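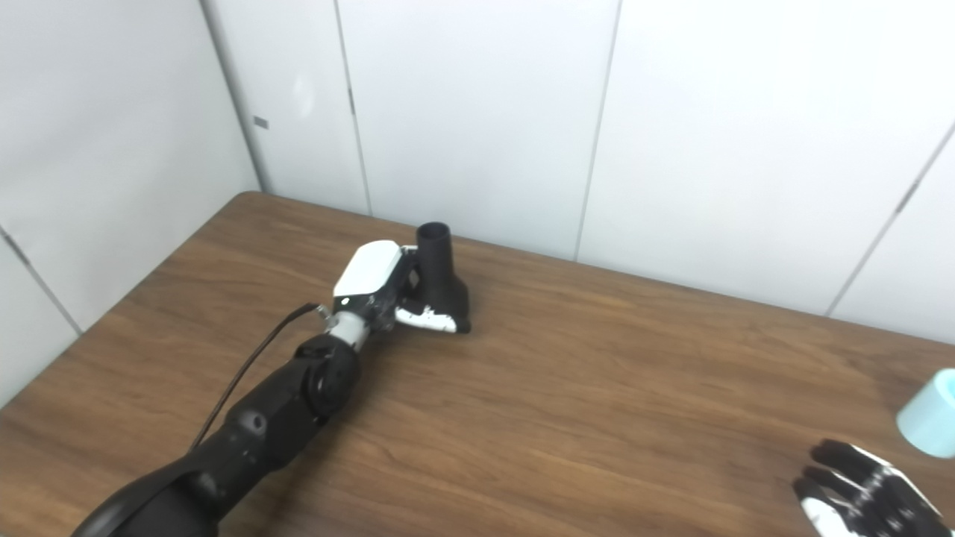
Finished the Latedside book last night. It's the history of the small folk festival at Divdale, told by the people who ran it, and I've got a few thoughts.

It's 220 pages, and a good third of that is photos and old posters. I read it in three evenings.

The author is Soledad Ibarra. She did the programme notes for years, so she knows where all the paperwork is. There are letters from farmers, a bill for straw and a very cross note about parking.

The first one had 155 people and one tap. They held it in June and it rained for most of it. The chapter on that weekend is the best in the book.

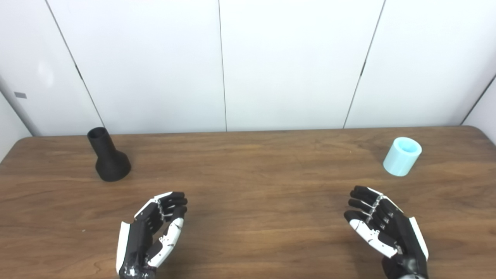

Table and black vase-shaped object.

I went for the first time when I was 11, with my aunt. We saw Dagdag in the small tent and I bought a tape I still have. They get two pages here. I'd have liked more.

The middle part drags a bit. There's a long section on licences and who fell out with whom over the second field. I skimmed it.

Plovik did the printing. The paper is nice and thick but the type is small, and the captions are smaller still. I needed my other glasses.

It cost me £30, which is a lot for a paperback. The library at Divdale has a copy if you'd sooner borrow it.

If you ever camped there, look at the crowd photos near the back. I found my aunt's blue tent in one of them.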